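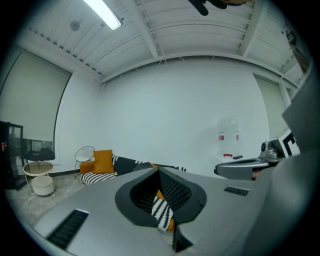

1/ Calibração de higrómetros de arquivo com sais saturados

Fio curto sobre o procedimento que uso no depósito de Sarholm. Serve para sensores capacitivos de gama baixa e média.

2/ Princípio: uma solução saturada de um sal, em recipiente fechado e a temperatura estável, fixa a humidade relativa do ar acima dela. Cloreto de sódio a 25 °C dá 75,3%. Cloreto de magnésio dá 32,8%.

3/ O sal tem de estar em excesso. Deve ver-se sólido por dissolver, com a consistência de areia molhada. Se ficar líquido límpido, a solução não está saturada e o ponto de referência perde-se.

4/ Sensor suspenso, sem tocar na pasta nem nas paredes. Tampa vedada. Espero 8 horas no ponto do sódio e 18 no do magnésio. Leituras de 2 em 2 minutos na última hora.

5/ Erro frequente: abrir a caixa para ler o mostrador. Cada abertura obriga a recomeçar. Usem caixa transparente ou registador com memória.

6/ Com dois pontos calcula-se ganho e desvio. Ganho = (75,3 − 32,8) / (leitura alta − leitura baixa). Desvio = 32,8 − ganho × leitura baixa.

7/ Caso de setembro: uma unidade Stornside lia 77,9 e 34,1. Ganho 0,970, desvio −0,28. A 55% indicados, o valor corrigido é 53,1%. Para papel ainda é tolerável, para negativos em acetato eu já corrigia.

8/ A Oona Peltonen perguntou pelo cloreto de lítio (11,3%). Funciona, mas só compensa se guardarem material abaixo de 30%. No resto da gama o segundo ponto já chega.

9/ Anotem sempre a temperatura. O sódio quase não varia entre 15 e 30 °C. O magnésio desce ligeiramente quando a temperatura sobe.

10/ A folha de cálculo que uso tem 1575 linhas e o separador decimal é vírgula. Quem importar com configuração inglesa tem de o mudar antes.

24 de abril de 2022

Arquivado em: Conservação preventiva, Instrumentação

18 partilhas · 8 comentários

Publicações recentes
Sílica gel: regenerar ou substituir
Registadores Marchand: troca de pilha sem perda de dados
Notas sobre o depósito de Stirkstead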